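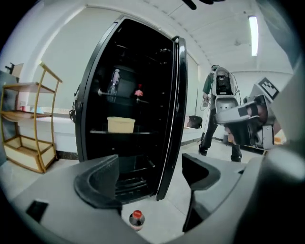 Home Guides Equipment Workshops Contact

How to budget for a hand-held gripper collection kit
July 2, 2022, by Joanne Bloxham
Last updated: March

Most first budgets for hand-held gripper work cover the grippers and very little else. The grippers are the easy part. This page goes through the rest in the order I would buy it, for a small team working with household objects in a single room.

Step 1. Write down the tasks first

List what people will be doing with the grippers before you ask for a quote. Taking a bottle of cola from the floor and putting it on a fridge shelf needs a wide opening and a good view low down. Sorting cutlery needs narrow fingertips. If your list has both, price two sets of fingers for each body and check that they can be swapped without sending the unit back.

Step 2. Decide how many units

Buy one gripper for each person who will be working at the same time, plus one spare for the room. Two people working side by side therefore means three units. Ask whether the spare can share calibration files with the others. On the Karnemitz bodies we use it can't, so each one has to be set up separately — allow half a day for that.

Step 3. Price what the operator wears

If the recorder or battery goes on the back, the harness is a separate line. Get adjustable ones. We bought a single size from Treloar and had to replace them inside a month. Cables belong here too. They get trodden on and pulled, and we order 10 spares at a time.

Step 4. Furnish the room

Second-hand is fine. A compact fridge, an open shelving unit and a long counter will cover a good number of kitchen tasks. Check that the fridge door swings fully open where you plan to stand it, with space for a person and a gripper in front. Measure this on the floor with tape before anything is delivered.

Keep small props on their own line, as they are bought over and over. Bottles with screw caps, lidded plastic tubs and small packets are enough to start. Our prop line for the first year was £1085, and we spent all of it.

Step 5. Look at the lighting

Fluorescent ceiling fittings can flicker on camera at some shutter speeds. Record a short test under your own lights before you pay for new ones. A glossy black fridge is a harder test than a white one, so use it if you have it. If the inside of the fridge comes out too dark to be useful, a battery light costs less than a new fitting.

Step 6. Storage and software

Work out your hours per week, multiply by the file size from your test recording, then double it for the backup copy. Irkamel and Flukeo both charge by the seat, so count the people who review recordings as well as those who make them. Ask for the price at renewal.

Step 7. Hold something back

Set aside 10 per cent of the total and don't assign it to anything. Fingertips wear, markers peel off and have to be reprinted, and mounts crack when a unit is dropped.

Before you send the order

Read the warranty for the word "consumable". Ask for delivery dates in writing. Plan over 12 months, with the furniture and one gripper in the first order and the remaining units once the test recordings have been looked at.

Previous Next Back to Guides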